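Two thousand demonstrations and a pile of laundry

Why I am not yet persuaded by the Tivwood result

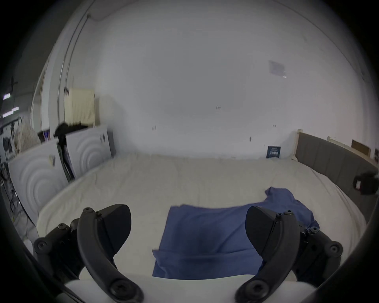 A reader signing as Hebden wrote in after my last column to say that I was being unfair, that the whole point of hand-held grippers is that you can leave the lab, and that a method trained in real bedrooms deserves more patience than one trained on a steel bench under perfect lighting. Fair enough. I have been patient since March. I have read the Tivwood report twice, and the supplement once, and I still think the headline claim is bigger than the work underneath it.

The claim, for those who skipped it, is that a policy for handling cloth, trained only on demonstrations recorded with a gripper held in the hand, carries over to a robot arm in homes it has never been in. The training set is 2713 demonstrations. The test is 200 trials. The number everyone repeats is the success rate, and I am not going to repeat it, because my complaint starts with what was counted as a success.

In the report a trial succeeds if the item ends up "in the folded state". Look for a definition of the folded state and you find a sentence in the supplement saying that the state was judged by the operator. No measurement of how far the corners are from each other, no second judge, no blind scoring from photographs. The person who set the shirt down, started the arm and stood there hoping also decided whether it had worked. I don't accuse anyone of cheating. I have folded enough towels in front of enough stubborn machines to know how generous one becomes by late afternoon.

Cloth makes this worse than it would be with mugs. A mug is on the shelf or it isn't. A shirt on a duvet is a soft thing on top of another soft thing, and when the fingers close they may take up the shirt, or the shirt and a pinch of bedding, or the bedding alone. I would have liked those three cases separated. The report has one line for failed grasps and leaves it there. Anyone who wants to build on the method needs to know whether it has trouble finding the edge of the cloth or trouble telling the cloth from what it lies on, and these call for quite different remedies.

Then there is the matter of homes. The demonstrations came from 39 rooms, a number the authors are proud of, and I agree that it beats the usual one or two. A lived-in room has a radiator, scuffs on the wall, cables on the floor and things propped up where someone left them, and a policy that has only ever looked at a bare bench will be thrown by all of it. Collecting in such rooms is good practice and I wish more groups did it. But the spread of demonstrations across rooms is given only as an average. If a few rooms supplied most of the recordings, the variety is a good deal thinner than the count suggests. One small table would settle it. I have asked for it and had a polite reply saying it may appear in a later version.

The test rooms are the weaker half. There were 2 of them. The 200 trials were run in those two places, with the same few garments, and the report treats each trial as though it were an independent piece of evidence about homes in general. It is evidence about two bedrooms. Run two thousand trials in them and you will know those bedrooms wonderfully well, and next door will still be a guess. The error bars in the main figure are drawn from the trial count, and they are very narrow and very comforting. Drawn from the room count they would run off the page.

Hebden's letter made a second point, which I take more seriously. The comparison in the report is against Nolimport, an older method that learns from recordings made by steering the arm itself, and the new one beats it comfortably. Surely, the letter says, a win is a win even if the absolute number is soft. I would agree if the two had been given the same chance. Nolimport was trained on a much smaller set, on the grounds that steering an arm is slow and the comparison should be by hours of human work. That's a reasonable question to ask. It is a question about cost, though, and the abstract presents the answer as one about ability. A reader who gets no further will come away thinking that hand-held data teaches a robot more per demonstration. The report never tests that.

I would also like to see the gap between hand and arm dealt with more openly. A person holding a gripper moves with a shoulder, a waist and two feet. They lean over the bed, they shift their weight, they turn the wrist to get a fingertip under a fold. An arm bolted to a base can't always follow. The authors say that motions out of reach were "filtered before training", and give no figure for how many went. If it was a handful, fine. If it was a third, then the ease of collecting by hand has been oversold, and whoever plans the next project on that promise will be short of data and short of money.

None of this makes the approach a bad one. I think hand-held collection will probably win for household tasks, on price if nothing else, and the Ukex benchmark now has a cloth track with fixed scoring rules and outside judges, so there is a proper place to try it. The Tivwood group have said they intend to enter. I hope they do it with the same policy they reported, and without a round of fresh recordings beforehand to suit the benchmark's garments.

Until then I would ask people writing grant proposals to stop citing the success rate as settled. Cite the collection method, cite the number of rooms, and ask for the table. I am still waiting for mine.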